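Dillham Countertop Toaster Oven, White
Sold with one baking tray

Listed by Florora Kitchen Supply
Page text last changed February 3, 2025

Every small oven is sold as a replacement for the big one. We have carried the Dillham since April and would not go that far. It makes toast, it warms leftovers, and it will roast vegetables for a couple of people if you don't crowd the tray. The maker's leaflet says it "does everything a full-size oven does." We left that line off our page on purpose.

What you get is a white oven with a dark glass door and the dials on the right-hand side. There is no screen and no app, which suits us fine. The numbers on the temperature dial are another matter. Panagiotis Bakalis, our buyer, set it to 350 with an oven thermometer on the rack and read 93 percent of that once it had settled. Close enough for potatoes. For anything fussy, buy a thermometer and believe that instead.

The glass is dark enough that you will end up opening the door to check on things. Leaflet says "easy viewing." We'd say bring a flashlight.

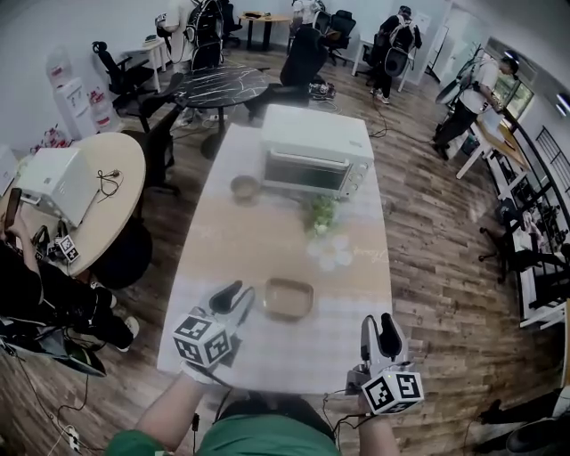

Counter space is where most returns come from. People measure the oven and forget the door, which swings down toward you, and the tray, which has to go somewhere when it comes out. Leave a clear patch in front at least as deep as the oven itself. Keep salad greens, paper towels and mail out of that patch. The back should not touch the wall, whatever the drawing on the carton suggests.

The tray that comes with it is a plain rectangle with low sides and rounded corners. It's fine for rolls or cut vegetables. It is a poor choice for anything that gives off a lot of fat, and we wouldn't carry it across a room full of juice. The Admasu deep tray fits the same rack and costs extra. Skip the Kirkance liners, which curled up at the edges when we tried them.

Details
Color: white
Controls: dials
Timer: up to 80 minutes, with a bell
Tray: included
Rack: included
Cord: short; plug straight into a wall outlet
Warranty: 3 years, parts only
Price: $235

About that price: it's high. You are paying for a door that shuts properly and a rack that doesn't wobble. If you only want toast, a slot toaster will do it faster for a lot less money.

Questions about fit or spare parts go to Prodromos Fragkou at the parts desk. Have your counter depth measured before you call.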